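Fosik Grasp Study: Frequently Asked Questions
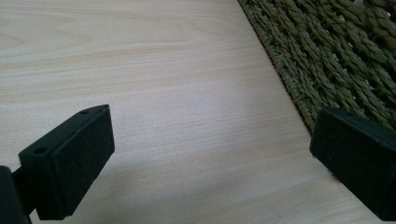
What did the study set out to test?
Whether a policy trained only on demonstrations from a hand-held gripper could pick up household items on a robot arm it had never seen during training. The method is called Zorard. The arm work was done at our Brunton lab.

How much data was used?
The full set has 2,000 demonstrations. We also trained on a random half of it, 1,000 demonstrations, to see how much the size mattered.

Were any recordings thrown out?
Not from the full set. In the half set, 978 were usable after the tracking check. The other 22 had jumps in the estimated hand position and were dropped before training.

What does the policy take as input?
The wrist camera image and the gripper opening. It gets no depth map and no model of the object. Output is a short run of hand motions, replanned as the arm moves.

Why use the same fingertips on the hand tool and the arm?
In early tests we had different pads on each, and grasps slipped that should have held. With matched fingertips the camera also sees the same shapes at the edges of its view in training and in use — that turned out to help more than we expected.

Does the table surface matter?
Yes. Policies trained on one plain surface did poorly when a mat or cloth was added. We now ask people to record on whatever table they have and leave it as it is.

Did the half set do as well as the full one?
On rigid items, close to it. On soft items it was clearly worse, mostly from closing too early.

What doesn't work yet?
Clear glass, thin flat items such as cards, and anything that needs 2 hands. Recovery after a dropped item is also weak.

Can I get the data?
The demonstrations and training code are on the Pernitard page. Trained weights will be added there in March.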